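4. Subscriber retention in home coffee delivery

Figure 1. A black T-shirt with the word "FREE!" across the chest, laid out on a bed with white sheets.
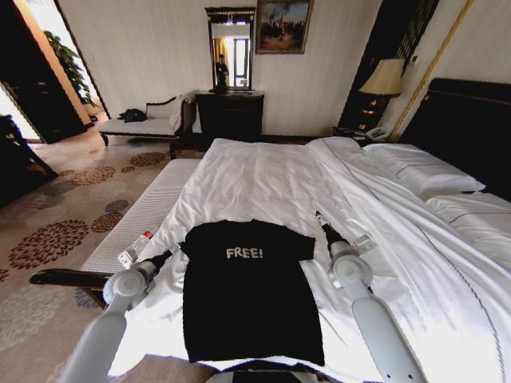 4.1 Sample and setting

The data come from Brarnon, a roaster in Pamesside that sells whole-bean and ground coffee by mail. Customers choose a coffee, a grind and an interval between bags, and each bag is roasted the day before it is posted. We were given order records for 3,341 accounts opened in February, all of them started with a voucher for a free first bag. Accounts held by cafes and offices were removed before the records reached us.

Of these accounts, 748 placed a second order at full price. We call these the continuing accounts. The remainder either canceled before the second shipment or let the first payment fail and did not update their card. The records do not separate these two groups cleanly, and we treat them as one.

4.2 Interviews

A request for an interview went to every continuing account, and 241 people agreed. Interviews were done by telephone by Adesuwa Balogun and followed the guide in Appendix B. Noémie Royer coded the transcripts and Balogun checked the coding. Disagreements were mostly over the label "convenience," which we later split into "no trip to the store" and "no need to decide."

4.3 Why people stayed

Most people who stayed spoke first about freshness. They mentioned the roast date on the bag and compared it with supermarket coffee, which carries only a best-before date. Few could say how a recent roast changed the taste, but they were sure that it did. One customer kept the old bags in a drawer so she could check which farm a coffee had come from before ordering it again.

The voucher was remembered less well than we expected. Several people thought they had paid a reduced price for the first bag. Others remembered that it was free but named a friend's advice as the reason they signed up. The friend had usually made them a cup first.

The interval between bags caused the most complaints. The default is two weeks, and people who live alone found that bags piled up. Some changed the interval. Others gave coffee away, and in 3 cases the person who received it opened an account.

4.4 Comparison with Lachance

Lachance, a competing service, offers a half-price first bag and sets no default interval. We had access only to its published terms and so cannot compare retention directly. The Zosel survey of mail-order food buyers asks a similar question about first-order discounts, but it groups coffee with tea and cocoa. We return to that survey in Section 5, where the interval question is taken up again.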